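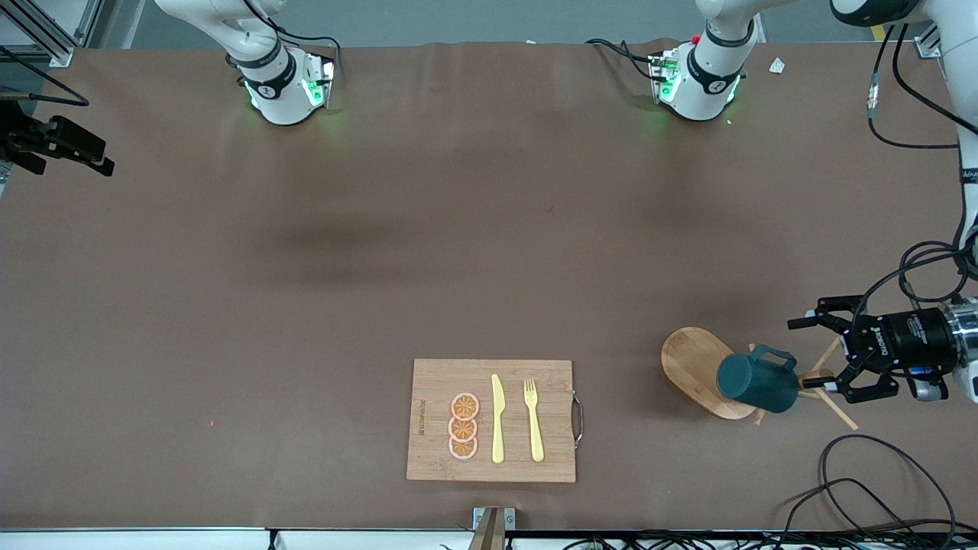 4. What shares a surface with what

4.1 Boards as places

The first thing we learned from the Gadach collection is that a board is rarely just a board. In the households that took part, cutting boards and serving boards were used for cutting and serving, of course, but they were also used as trays, as lids, as landing spots for hot pans, and as a way of telling everyone else in the kitchen that a patch of table was taken. We had planned to treat boards as tools, in the same class as knives and graters. After the first week of coding we moved them into a class with shelves and mats, and the rest of the analysis became much easier to follow.

The collection holds 1,012 layouts of tables and counters set up for making or serving cold drinks and small plates of fruit. A layout is a record of what stood where at one moment. It says nothing about the order in which things were put down, and we have tried hard not to read an order into it. The layouts come from 27 households in and near Gethin, together with a smaller series set out on a paper-covered table so that the outlines and contacts between objects could be read without the clutter of a real counter. Each layout was coded by two people working separately, using the scheme in Section 3.

Our central term in this section is contact. Two objects are in full contact when one sits entirely on the other, in part contact when one sits on the other with some of its base or side hanging past, and in side contact when they only touch. Anything else is a gap. The scheme is plain, and it leaves out a lot (we have no code for one thing leaning on two others, for instance), but it catches the pattern we care about here: which objects people are content to let overlap, and which ones they keep apart.

4.2 Part contact is common

We expected part contact to be rare. It looks untidy, and in the interviews people often described it as something they would fix. One participant called it "a spill waiting to happen." Yet 600 of the layouts include at least one case of it, and this is the result we were most pleased to find. Kitchens are full of things half on other things!

Figure 2 is a good case from the paper-covered series. A dark teal pitcher rests partly on an oval serving board of light wood, and the board itself is tilted on the table. A light wooden stand made of crossed sticks is beneath and behind the pitcher, its thin legs spreading outward. Under the codes we used at first, this small group caused real trouble. Should the pitcher be logged with the board, with the stand, or with both? The coders disagreed, and their disagreement was useful. Both had reasonable grounds, and the codes gave them no way to say so. We now allow an object to have more than one support, and we record each support separately.

The change had a larger effect than we expected. Before it, vessels looked like fairly independent objects, standing on the table and minding their own business. With multiple supports allowed, pitchers, jugs and carafes turned out to be the most sociable objects in the collection. They stand on boards, on folded cloths, on racks and on each other's saucers. They are tall, they are heavy when full, and people want the handle in a certain place, so they are put down where the handle works and whatever is underneath has to cope.

Danilo Galang, who coded half of the home series, suggested that we look at handles directly. We did not have a code for handle direction at the start and had to go back through the records to add one. It was slow work and well worth the trouble. In many layouts the handle of the vessel is turned away from the densest group of objects, which leaves a clear approach for a hand. There are plenty of exceptions, and the angle is hard to judge on vessels with a loop that rises steeply from the body. We report handle direction as a coarse code with four values plus "unclear," and we use "unclear" freely.

4.3 Two boards, two jobs

A second pattern concerns layouts with more than one board. When two boards were present, households tended to give them different jobs even when the boards were nearly the same size. One held cut food. The other held, or partly held, something that was not food – a vessel, a stack of napkins, a phone. When we asked why, people talked about water. A pitcher sweats, and a ring of water under sliced fruit is unwelcome. A few talked about smell, mostly in connection with onions, and one household kept a board for fruit alone and would not hear of a garlic clove coming near it.

Shape seems to help people hold on to the division. Rectangular boards were more often described as "for cutting" and oval or round ones as "for putting out," and this was so even in homes where the round board had clear knife marks. The pair in Figure 2 fits the usual assignment: a rectangular bamboo cutting board with fruit on it, and the oval board with the pitcher partly on top. We would not lean on a single layout, but it is a tidy picture of a habit we met again and again.

Hardware matters too. A board with a handle at one end has a front and a back in a way that a plain slab does not, and people treat the handle end as reserved. In the home series, food was often placed toward the end opposite the handle or in the middle, leaving the grip clear for carrying. The bamboo board in the figure has a curved metal handle on its right edge, with the citrus slices on its left part. Erlinda Tiongson has pointed out that this habit may come from serving trays, where blocking the handle would be silly, and that it carries over to boards whose handles are small or rarely used. We like the idea and have no way of testing it with these data.

4.4 How slices are laid

Fruit brought out the strongest opinions of any part of the study. People who had never thought about where they put a jug had firm views on how an orange should be laid out. The collection includes slices fanned in a curve, slices ringed around a bowl, slices dropped in a heap and slices set in a line. Lines were especially interesting to us, and they come in two forms. In a spaced line, each slice has its own bit of board. In an overlapping line, each slice covers a little of the next, so the row can be made longer or shorter by sliding.

The three orange slices in Figure 2 form an overlapping line, running up and down across the grain of the board. The overlap is slight. That small amount is typical of the overlapping lines in the collection, and it is easy to see its appeal: each slice still shows nearly all of its face, with the pale ring and the segments, and the row reads as one thing. Participants called this arrangement "neat" and "café style," and one said it was the only way to make a single orange look generous.

An overlapping line takes up less of the board than a spaced one, and we had guessed that people would use it mainly on small boards. They did not. It appeared just as readily on large boards with a great deal of bare wood left over. Saving space is clearly not the whole story, and the bare wood itself may be part of what people want. Several participants spoke warmly about seeing the grain, and one turned her board until the stripes ran the way she liked before putting anything on it.

4.5 Limits of the contact codes

Some cautions are in order. The codes treat all overlaps alike, so a cup with a sliver of its base on a mat is scored the same as a pitcher balanced on a board's rim. We tried a three-step scale for the degree of part contact and gave it up when the coders could not agree on the middle step. Stands and racks made of thin parts remain hard to code from above, where a leg passing under a vessel and a leg passing behind it can look much alike. The earlier Dretlow scheme avoids this by leaving open-framed supports out altogether. We kept them in, and we think the gain is worth the extra noise, but readers comparing the two sets of results should bear the difference in mind.

The home series was also collected in September, when cold drinks and fresh fruit were still on the table in most of the households. We would love to see the same codes tried on a winter kitchen, with teapots and trivets in place of pitchers and boards. The code sheet, in the form used here, is stored with the rest of the Joltel materials and can be reused as it stands. Section 5 turns to the gaps between objects, starting with the clear strip that many people leave along the near edge of the table.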